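Fellbridge Robotics Club: Frequently Asked Questions
Last updated July 2, 2019
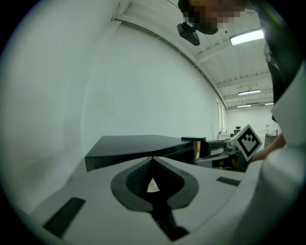
We receive many of the same questions by e-mail, especially in June when the new members are signing up, so we have collected the answers on one page. Please read it before you write to us. If your question is not on the page, then write to us, we are glad to answer.

Who can join the club?

Any student of Fellbridge, from any year and any department. You do not need to study engineering. We have members from biology and from music, and they do the same work as all the others.

Do I need to know programming?

No. It helps, but it is not necessary for the first semester. New members begin with the hand-held gripper, and for this you need only your hands and some patience. Later, if you like, you can learn Python with us on the Friday evenings.

What is the club working on now?

Our project this year is called Risska. We want a robot arm to learn small workbench tasks from people. A member holds the gripper, does the task with it, and the gripper camera records how it was done. One such recording we call a demonstration. When we have enough of them, we train the model and try it on the arm.

How many demonstrations do you have?

At the end of the spring we had 2098 demonstrations. From these we kept 1040 for training. The others had some problem, for example the tracking was lost or the task was not finished. We do not delete the bad ones, we put them in a separate folder, and they are useful for teaching the new members what to avoid.

Why do you throw away so many?

Our first weeks were not good. We moved the gripper too fast and we did not agree between us how a task should start and end. After we wrote the rules down, it became much better. Please do not feel bad if your first recordings are not used.

What are the rules for a demonstration?

Start with the gripper open and hold it still for a moment. Move at a calm speed, slower than you would move your own hand. Keep the marker on the bench where the camera can find it at the start. Do not speak to the person next to you while you record. At the end, open the gripper, go back a little, and hold still again. Only then press stop.

I am left-handed. Is it a problem?

It is not a problem. The shape of the gripper is almost the same for both sides. Please write "L" in the notes column of the log sheet, so that we can compare later.

Will my face be in the recordings?

It can happen, the lens is very wide and it sees much of the room. We pixelate all faces before we share any picture or recording outside the club. If you do not want to be recorded at all, tell us on the first day and we will give you work in labeling or in repairs.

How much time does it take every week?

We ask for one session each week, and a session is 2 hours. Before the competition many members come more often, but it is not an obligation. If you have exams, please tell your group and come back when they are finished. We all have exams.

Which competition do you enter?

We enter the Kocsis Cup, in the student manipulation class. Last time we did not come to the final. The arm did the sorting task well, but in the assembly task it dropped the part two times and we lost the points. This year the assembly task is our first priority, and most of the new recordings are for it.

Does it cost something?

The membership is free. The travel to the competition is paid partly by the club, and the rest you pay by yourself. We tell the price before you must decide.

Can I take a gripper home?

I am sorry, no. The grippers must be calibrated in the lab, and when one is missing the whole group must wait. You can download the drawings from our shared folder and print the body yourself, if you have access to a printer. The spring and the screws you must buy.

What software do you use?

For the log and for checking the recordings we use Wandivard, a small program which our older members wrote. It has its bugs. The most known one is that it becomes very slow if a folder has more than 1000 files, so please make a new folder for every session and do not put everything in one.

I found a mistake in the instructions. What should I do?

Please correct it in the shared document and write the date of your change. If you are not sure, leave a comment beside the sentence and we will discuss it in the next session.

When can I visit?

You can come to any open session in the semester. The times are on the door of the lab and on the club calendar. Wear closed shoes, and leave food and drinks on the table outside.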